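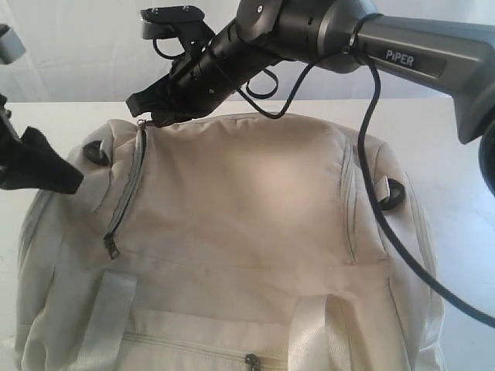 Combien faut-il prévoir en plus du prix des bras eux-mêmes ? Chez nous, l'enveloppe a fini par doubler, et la plus grosse part est allée au poste de travail et aux pièces de rechange.

Je reprends le budget de novembre avec ce que j'ai appris depuis. À l'époque, le tableau tenait sur 4 lignes : les bras, les pinces, les caméras de poignet, un ordinateur. Denise Marsden, qui valide les achats chez Kerholm, m'avait demandé où étaient les câbles. Je les avais mis dans « divers », avec 5 % du total. C'était trop peu.

Ce qui manquait, dans l'ordre où je m'en suis rendu compte :
- la table et sa fixation (une table de bureau bouge dès que le bras accélère)
- un fond blanc uni et un éclairage qui ne change pas entre le matin et le soir
- des câbles plus longs que prévu, plus un jeu de secours
- des doigts de pince de rechange
- les objets à manipuler, achetés en double

Le devis de Dondlow pour la table et les fixations était à 1980 euros, livraison comprise. Cheetham était moins cher mais ne livrait pas avant deux mois. J'ai pris Dondlow.
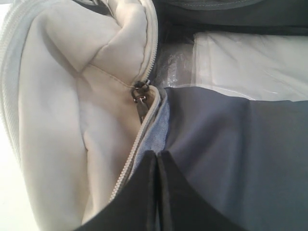 Pour les objets, j'avais sous-estimé la dépense. Le tissu souple et les fermetures éclair, c'est ce que nos clients demandent, et un sac acheté en un seul exemplaire bloque tout le monde le jour où un curseur casse. Je compte maintenant deux exemplaires de chaque modèle, et un troisième pour ceux qui servent toute la semaine.

Mārtiņš Petrauskas voulait aussi une deuxième paire de pinces, plus fines. J'ai repoussé l'achat au prochain trimestre. Les doigts actuels se remplacent avec un tournevis et le jeu complet coûte plus de 20 fois moins qu'une pince neuve. On verra s'il en faut d'autres quand on passera aux poches intérieures et aux emballages plastique.

Reste la maintenance. Ekell propose un contrat annuel, je n'ai pas encore signé. J'attends la réponse de Merike Grigaitė sur les délais d'intervention, normalement mercredi, et je mettrai le tableau à jour ensuite.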